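Giltley arm back at work after finger change

I've been at Gredenmont since lunch watching Idalina Bragança look after the small arm, and what a patient woman she is! It had done 3147 picks since April on one set of fingers, so she swapped both, tightened the wrist screws (2 of them had worked a bit slack) and wiped the camera lens with a dry cloth. Then it was on to re-teaching the table height, very slowly, with Bernardo Prata reading the numbers out to her. I got to hold the hex keys, which made my day. She's put the next finger change down for 600 picks from now, just to see how the new pads wear.

Blocks and basket on the white table:

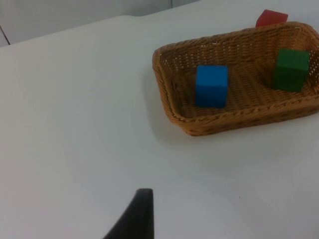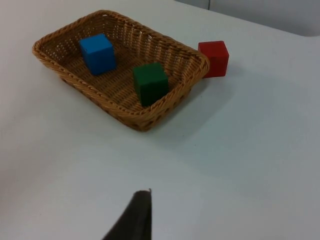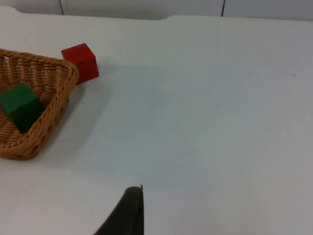 Do you have to teach the table height again every time the fingers are changed?

It's best to, as a new finger can sit slightly higher or lower than the old one and the arm may press into the table.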